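Comparing glove and gripper control for a tube transfer task
Student project report, Brostgate robotics lab

1. Aim

The project compared ways of giving commands to a two-armed robot for small laboratory jobs. The lab already had a two-finger gripper, the Vundo, driven from a handheld controller with a trigger. It had also bought a pair of five-finger hands, the Sarmiento, which take their finger positions from a sensor glove. The question was whether the extra fingers were worth the extra set-up time for moving centrifuge tubes between two racks.

2. Task

The task was to take a capped tube out of one rack and stand it upright in the other. A trial counted as a success if the tube was in a hole and no other tube had been knocked over. Trials were stopped at the time limit, and a stopped trial counted as a failure. The racks were not fixed to the table. We tried taping them down early on, but with tape the operators learned one set of positions and repeated it, so we took the tape off and let the racks move.

3. Recording human movement

Before using either end effector we recorded the same task done by hand. The operator wore thin gloves with a tracked controller strapped to the back of each hand. This gave us wrist position and orientation from the controllers and finger bend from the gloves. The recordings were used in two ways: to set the workspace limits for the arms, and to see which fingers people use on the racks and tubes.
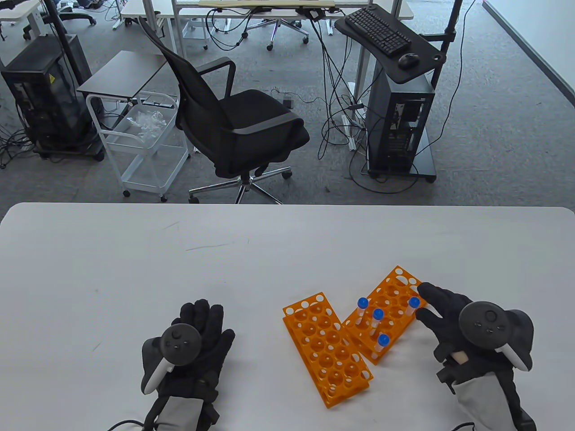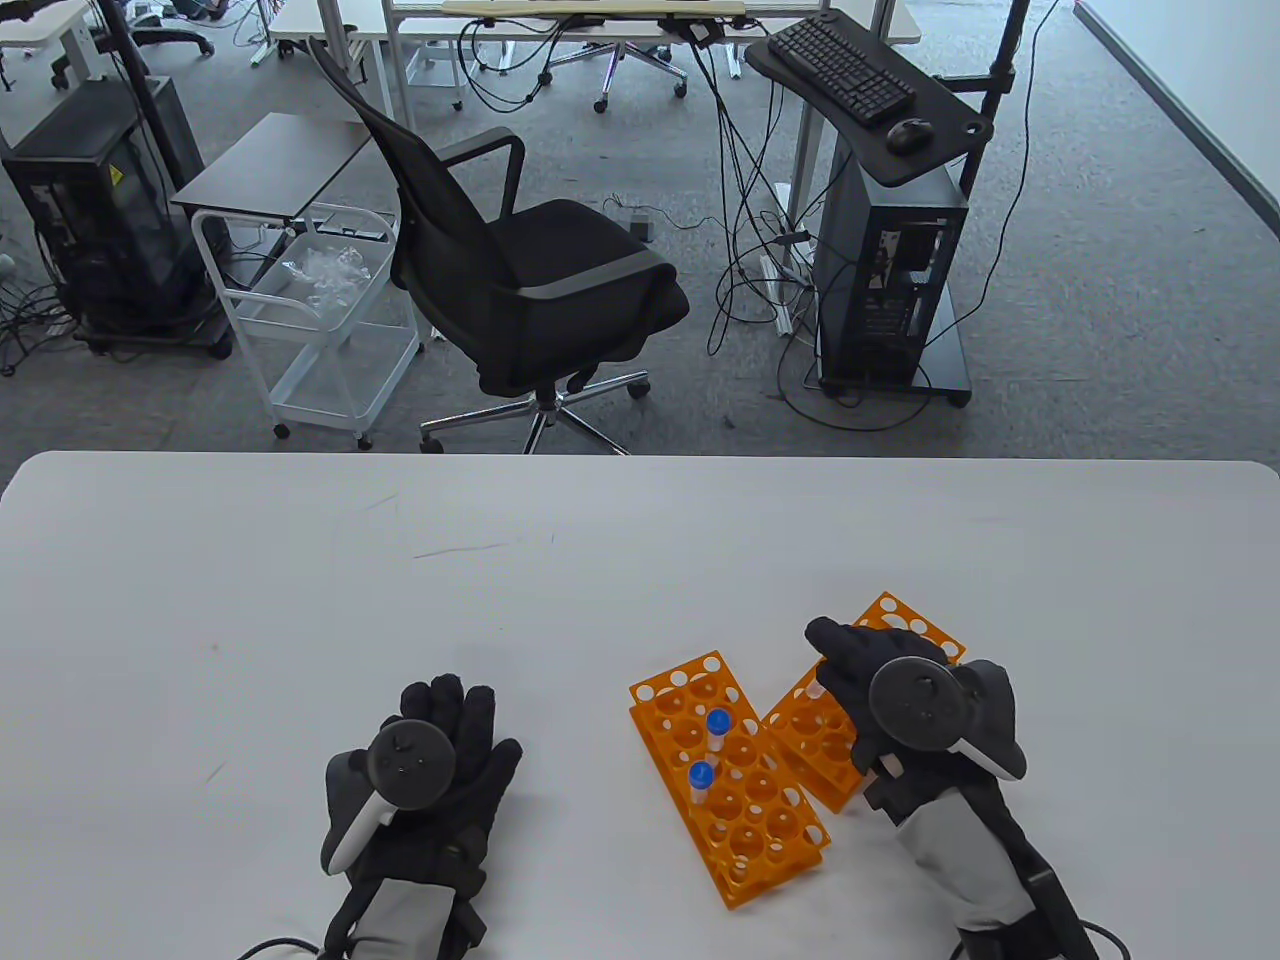 Hand recordings at the white table, with the two orange racks and blue-capped tubes.

We made 200 recordings and kept 87. Most of the rest were dropped for loss of tracking, usually when one hand passed over the other and hid it from the base stations. A few were dropped because the straps had slipped and the wrist angle no longer matched the start of the session. Tightening the straps helped, but operators said it became uncomfortable after 10 minutes, so we settled on short sessions with a calibration pose (both palms flat on the table) at the start of each.

4. Controllers

Both end effectors were run through the Fleltier control software. For the Vundo the trigger set the jaw opening directly. For the Sarmiento the glove readings were scaled to the joint range of each finger. The thumb needed its own scaling, and this took longer than everything else in the set-up put together. The thumb on the hand does not cross the palm as far as a human thumb does, so a pinch that felt closed to the operator left a gap at the fingertips.

5. Results

The Vundo was quicker to learn and more reliable on single tubes. Operators could pick up a tube by the cap after a few tries. Its weak point was the racks. If a rack had turned, the jaws often met a neighbouring tube before they reached the one wanted, and the gripper could not nudge the rack straight without being closed first and moved round to the side.

The Sarmiento was slower on single tubes and dropped more of them - nearly always through the thumb gap. It did better when a rack had to be held or turned, as several fingers could rest along the side. Using one hand to steady the rack while the other placed the tube was easy to command with the gloves and awkward with the triggers.

6. Problems

The cables were a nuisance throughout. They pulled on the wrist when the operator reached across the table, and on 3 occasions a connector came loose during a trial. We routed them under the forearm sleeve, which reduced the pull. Drift in the finger sensors was also a problem in longer sessions, and we have no good fix for it apart from calibrating again.

7. Further work

The next step is to try a mixed set-up, with the Vundo on the right arm and the Sarmiento on the left. The thumb scaling should also be redone for each operator, as one set of values was used for everyone in this project.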